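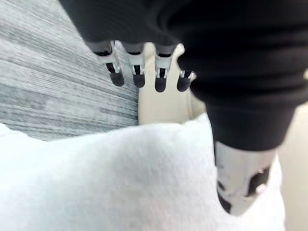
The Calon Novels, boxed pair with reader's companion

Vasiliki Karagiannis, translated from the Greek by the author
Published by Canodness
In stock, posted from our own shelves

We've been wanting to put these books on a page of their own for a long while, and now that the boxed edition has come from the binders we can do it properly. If you've bought from us before you may already have the old paperback of the first novel, the one with the green spine that would crack if you so much as looked at it. Please don't feel you have to replace it (we're fond of it too), but do read on, as there's a fair bit in this edition that the paperback never had.

Calon is a ferry town, or it was one until the ferry stopped. The first novel, The Winter Timetable, follows three sisters who run the ticket office and go on opening it every morning after the last boat has gone, partly from habit and partly because the eldest won't hear of doing anything else. It is a slow book. I'd rather say so now than have you find out on page forty! Most of what happens is talk, and the talk is wonderful: sideways and stubborn and often very funny, especially when the cousin from the mainland arrives with his plans for the building.

The second, Salt Money, goes back a generation to the sisters' mother and the loan she took out to buy the office in the first place. You can read it on its own, and one or two of our customers swear by taking it first. I read them in the order they were written and would do so again, mainly for the pleasure of meeting the mother young when you've already heard so many complaints about her. 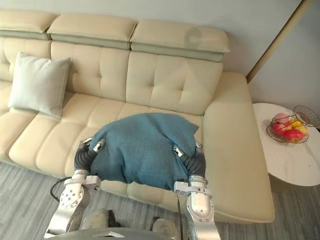 About the translation

Karagiannis lived with these books in Greek for years before she tried them in English, and she has said in her preface that she began by translating them faithfully and hated every page. So she started again and let herself move things about. A long quarrel about a goat has become a quarrel about a boat trailer, and the sisters' nicknames for one another have been reinvented from scratch. Readers who know the originals will notice, and a few may grumble, but to my ear the English has a bounce to it that you don't often get when a translator is minding their manners.

She has kept some words in Greek where the English would only have been half right. They aren't in italics and they aren't footnoted. You pick them up as you go, much as you would if you were staying with the family.

What's in the box

The Winter Timetable and Salt Money, both sewn hardbacks with ribbon markers, running to 649 pages between them.
The Calon Companion, a paperback of 191 pages with a family tree, a map of the harbour, a short glossary for anyone who gives in, and a long interview with the author.
A card slipcase in dark blue.

The whole thing weighs 1,510 grams, so it isn't one for the coat pocket, though each novel on its own is quite manageable in bed. The type is a good size and the margins are generous enough to write in. The paper is a soft off-white with hardly any show-through, and the books lie open fairly well once you're past the first chapter.

The family tree does give away a marriage in Salt Money. If you mind about such things, leave the Companion in the case until you've finished both. 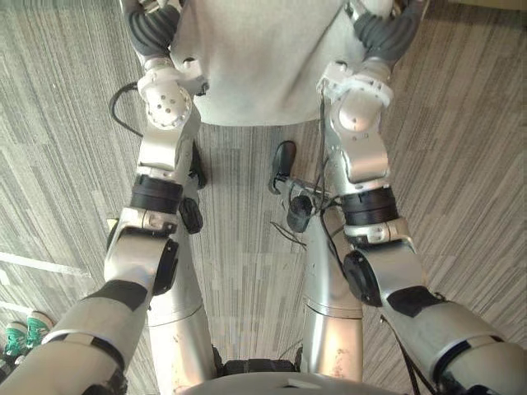
The interview is the piece I keep going back to. She talks about writing in the kitchen of a rented flat, about the aunt who refused to speak to her after the first novel came out and then asked for six signed copies, and about why she never learned to swim in spite of growing up beside the sea. There's also a lovely grumpy passage on endings, which she thinks most novelists reach too early and then have to hang about in.

For reading groups

Quite a few groups have taken on The Winter Timetable with us, and it does well over two meetings with a break at the end of part two. If your group would like several sets posted together, write to the shop before ordering and we'll work out the carriage by hand, as the website tends to overcharge.

Ordering

Canodness printed 700 sets and there are no plans at present for a second run. Orders go out from 3 October 2019 in the order we receive them, wrapped in card with the corners padded. The novels aren't sold separately in this binding. If you're after a single volume, the paperback of Salt Money is still listed on our Cikero page, along with her short stories.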